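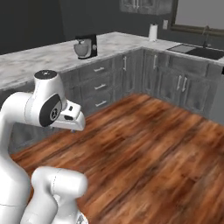 tornelov_rider wrote:
Get the kneeling system checked before you pay for delivery. I bought a converted van from out of state and the ramp came down 2 inches too high for my driveway. The seller said it left the lot fine.

Qiuyue Zeng wrote:
Thanks. I should have put more in my first post. The van is a side-entry with 94 thousand miles on it, and the dealer is in Foltville, a long way from us. It's for my dad, who uses a power chair. They will deliver it, but I can't try the ramp until it gets here.
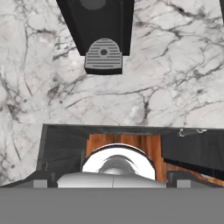 The other thing is door height. Dad sits tall, and the last van we looked at had him ducking every time. The dealer sent the opening height but not the height inside once you are past the door.

lititik wrote:
Ask for both in writing. Also ask who did the conversion and when. Ours was done by a small shop that closed, and parts for the ramp motor took 19 days.

gus_m wrote:
I don't agree with buying any van you haven't sat in. Rent one for a weekend first. A chair that fits on paper can still hit the door post on the turn.

Qiuyue Zeng wrote:
Nearest rental is Zheng Mobility and they only have rear-entry until January. Would that tell me anything?

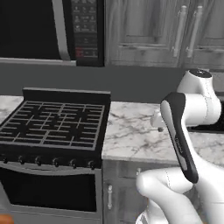
gus_m wrote:
Not about the turn, no. It would tell you if he can stand the ride back there. My wife couldn't.

tornelov_rider wrote:
I think gus is being too strict. Plenty of us bought from a distance and did OK. Have the driver run the ramp at your house before you sign, and sign nothing until your dad has gone in and out.

lititik wrote:
Same here. And check the tie-downs. One of ours wouldn't lock and the dealer paid for it only after I called twice.

Qiuyue Zeng wrote:
OK, I'll ask for the inside height and the shop name tomorrow and post what they say.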